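Welby lab lets its robot practise on blocks, one grab at a time

A robot arm in Welby has spent much of November picking coloured blocks out of a metal bin, dropping them into another one and starting over. The people running it want a record of every attempt, including the bad ones.

The work is being done by Fison, a small automation company that builds picking systems for parts suppliers and repair depots. Its engineers are gathering examples to train software that decides where a gripper should close when objects are lying on top of each other or jammed against a wall.

Each attempt is stored as a set of camera pictures, the position the arm moved to and a simple mark for whether the block came up. The company had logged more than 800 hours of attempts across its test benches by the start of the month, and the Welby bench is now adding to that from 9 in the morning until the building closes.

"A block in the open is easy," said Elisa Piras, who leads the data work at Fison. "We've got plenty of those. What we're short of is the block in the corner, or the one standing on its end, where the arm has to come in at an odd angle and there's not much room for the fingers."

The arm chooses most of its own grabs. Early on it was close to random, Piras said, and the success rate was poor. The software is retrained overnight on whatever was collected during the day, and the newer version runs the bench the next morning. Staff step in when a block ends up outside the bins or the arm stops itself after pressing too hard on something.

Sandro Fiore, the technician who looks after the bench, said the bins had to be clamped after the first week because they crept across the table whenever a finger caught a side wall. A shift in the bin's position spoils the records that follow, and one afternoon's worth, 568 attempts, was thrown out for that reason.

"You don't notice it while it's happening," Fiore said. "You look at the numbers the next day and the arm's been missing everything by the same bit."

Plain blocks were picked because they are cheap, they survive being dropped and their colours stand out well enough for the software to tell them apart. Fiore said he would have liked something rounder in the mix, and a set of cylinders is on order.
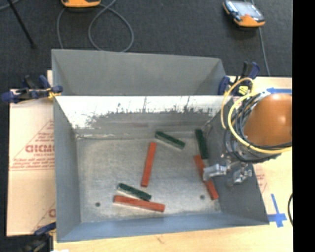

The gripper at a red block by the right wall of the bin at Fison's Welby bench.

The next stage moves to real goods. Vitale, a wholesaler of plumbing fittings, has agreed to send 300 parts from its returns shelf, among them elbows, valves and bagged washers. Piras expects the bagged items to be the hardest, as the plastic shifts when it is touched and reflects the overhead lights.

A second bench on Edison Street will run the same program with a different gripper, so the company can check whether examples gathered with one tool are any use to another. Fison has not said when the software will be offered to customers. The block trials in Welby are to carry on until the Vitale parts arrive.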